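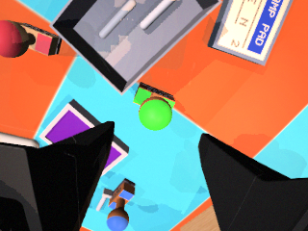
Does a stamping cell take the stamping job away from the person who used to do it? It takes the stamp out of their hand and leaves them with the exceptions, the ink and the paperwork, and that adds up to a different job at the same desk.

I look after process documentation at Skunisau, where we receive, mark and forward inspection forms for Ondbridge. Until June each form was stamped by hand at the intake bench. Green is released, red is held, blue is returned to sender. The colour code predates everyone on the current roster.

The layout is worked out in simulation before any of it reaches the floor. Stamps, pads and trays are set down at odd angles and the gripper has to cope with them, as a person would at the end of a shift. Round knobs are harder than I expected. A person closes a fist on one and corrects the tilt without thinking. Two fingers have to approach along the right line or the block swings and the print lands crooked.

The trial batch was 491 forms. Of those, 2 came back with a faint print, both from a pad that was due for re-inking. The cell had no means of noticing. Imani Koech, who ran intake by hand before the trial, picked up both of them at the output tray and then wrote the re-inking check that we now use at the start of each shift.

Her job has changed the most. She used to read the form, decide and stamp in one motion. Now she reads and decides on screen, the cell stamps, and she looks at the result later. The decision and the mark are separated by a queue. She told me she trusts her own decisions a little less when she can't feel them finish, and asked for the held forms to be stamped by hand as before. We agreed to that. It costs a few minutes a day.

Soudabeh Ebrahimi handles maintenance and has gained work. Finger pads wear, and stamp blocks get knocked out of their holders. None of this was in the original estimate from Fitunton, who supplied the cell, and her hours were not adjusted until she filed them as a separate line. They should have been budgeted from the beginning.

Sore wrists are mentioned less at handover. I have no figures for that and won't pretend to. Training is slower, as new staff have to learn the hand method as well as the cell.

Next is the Karunaratne account, which uses a date stamp with a moving band. The band has to be advanced by hand each morning, and for now it will stay that way.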